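01/11/2022, Wulwood kitchen bench

Started on the breakfast corner this morning, meaning I moved the same five things around a table until lunch. The brief from Tambunan wants "a tabletop that looks used." I have been using tabletops for years without anyone asking for drawings.

Notes so far:

- Crumb test: 56 g of breadcrumbs spread with the sieve, then wiped with the Rurico cloth. Cloth moved the crumbs to the floor with great efficiency. Try the damp one.
- Beans: 300 g of mung beans is far too much for one section. Filled to just under the rim instead. The leftovers are in the jar marked SCREWS, sorry.
- Drying rack: tried it 4 ways round. Parallel to the edge it looks like a shop shelf. Diagonal wins, and eats half the table.
- The Nendton scale gave me nearly the same weight twice. Progress.

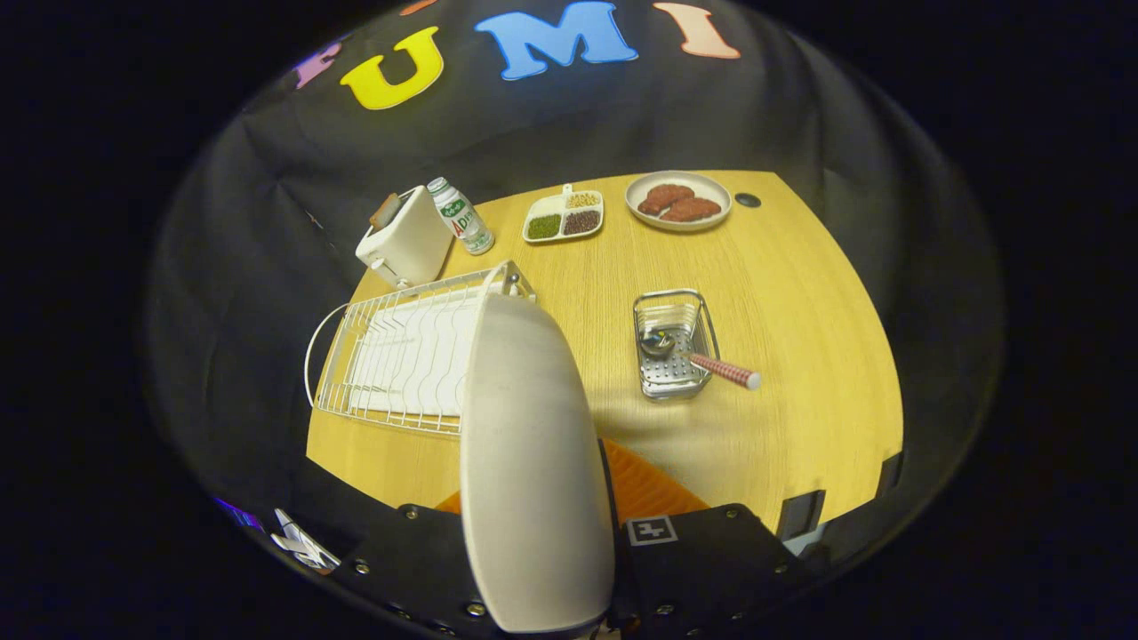
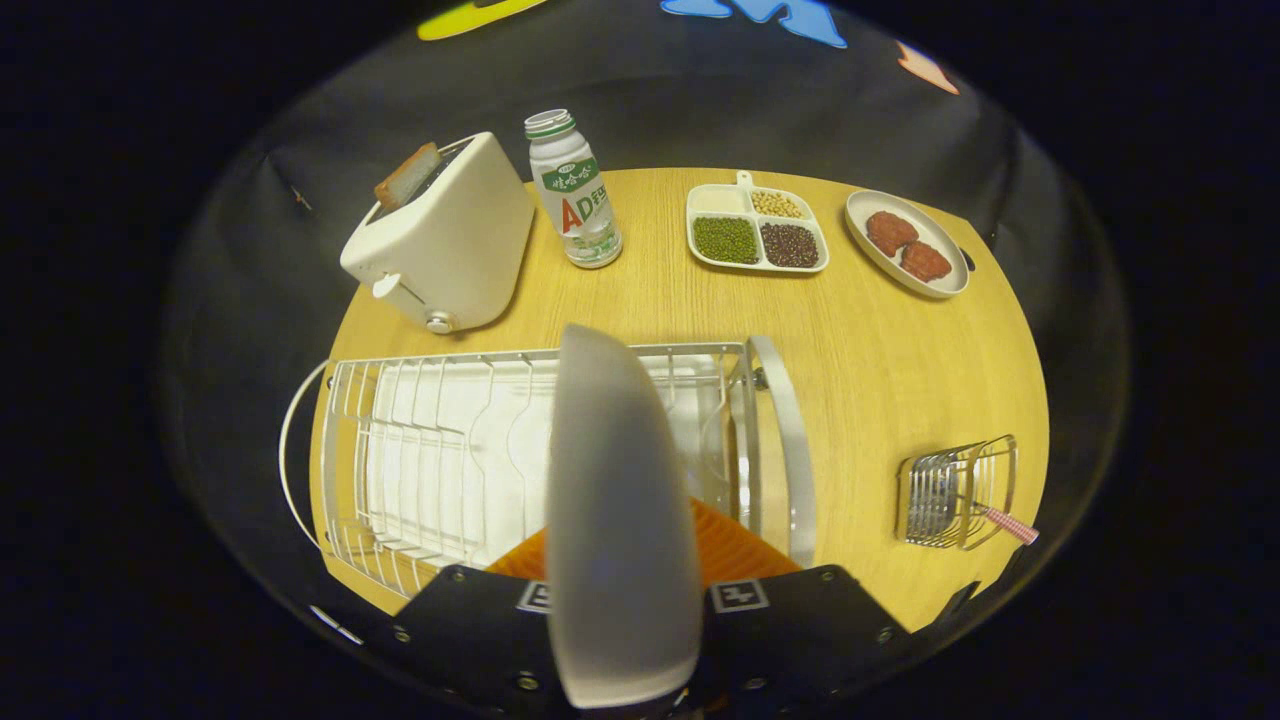 Rack first, when we lay this out again. It takes the most room and has opinions about where everything else goes, so the small stuff should wait in the crate until it's down. Toaster to the back left with the toast left standing up in it, then the little AD bottle to its right, then the divided dish of beans. I'd keep the mung beans next to the dark reddish-brown ones, as they are now, so a stray green one shows up when I sort them out again. The soybeans can look after themselves. Still to do: find a lid for the dish, buy bread, relabel the jar.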